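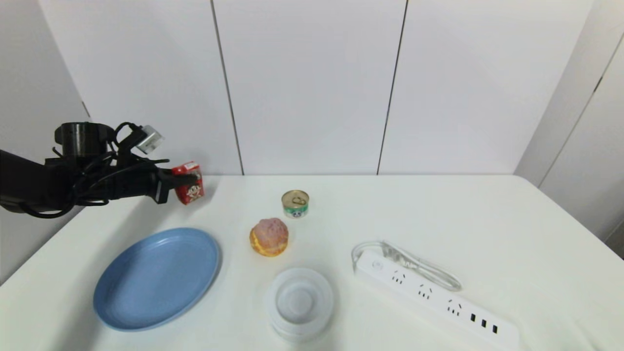
Draltden Snack Table: Progress Report to the Strobel Fund

Work done since January

The snack table is now set out at 5 sites, one more than planned. Each has a white table, a light blue plate, clear plastic containers and a small stock of food. We kept the choice simple — a short can with a ring-pull lid, a red package, and a pastry with a pink top.
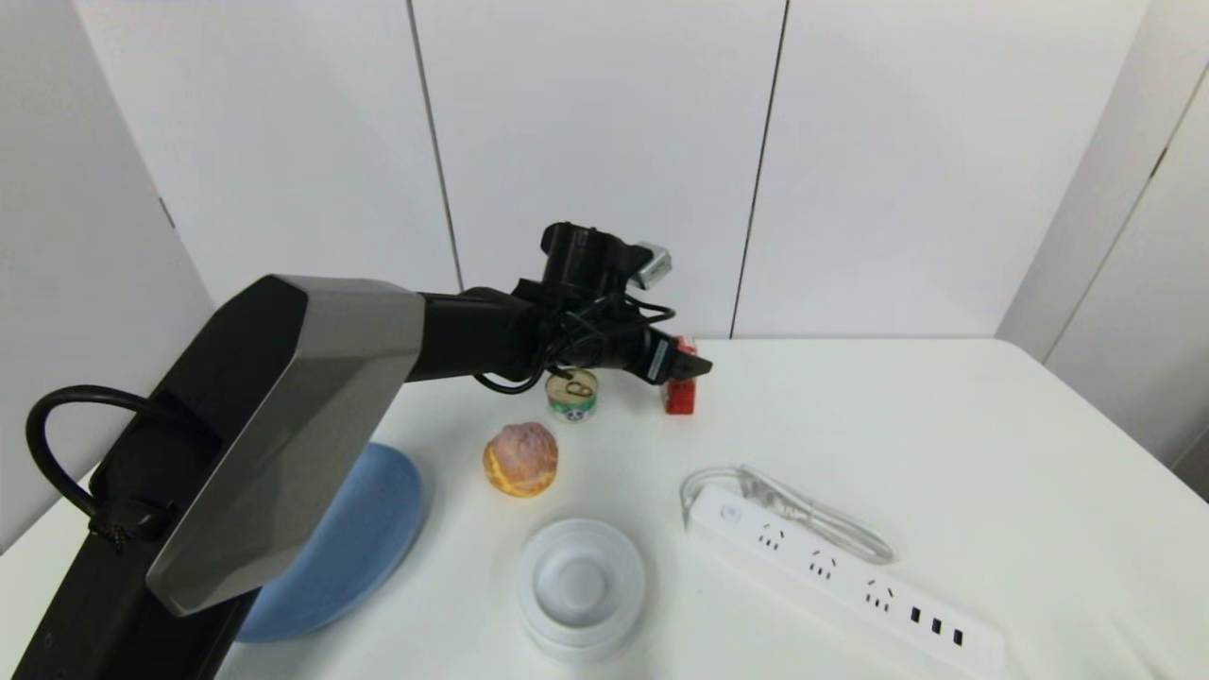 Sorneo delivers the dry goods and Dimau the pastries. Over 60 people used the tables in the last month. Pastries go first at 4 of the sites, and the cans tend to stay until the end of the day. Printed codes on wrapped items are read when stock is put out.

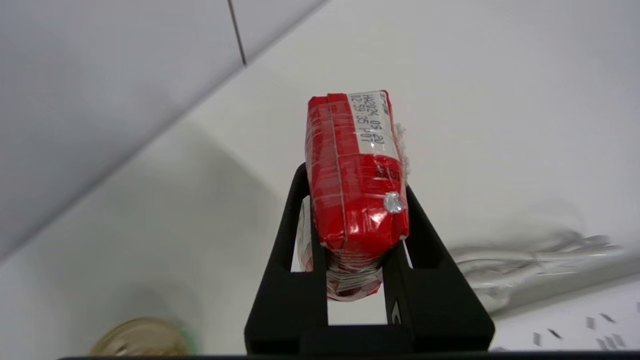 Next period

We will order more plates and move some of the can budget to pastries. No change to the total grant is requested.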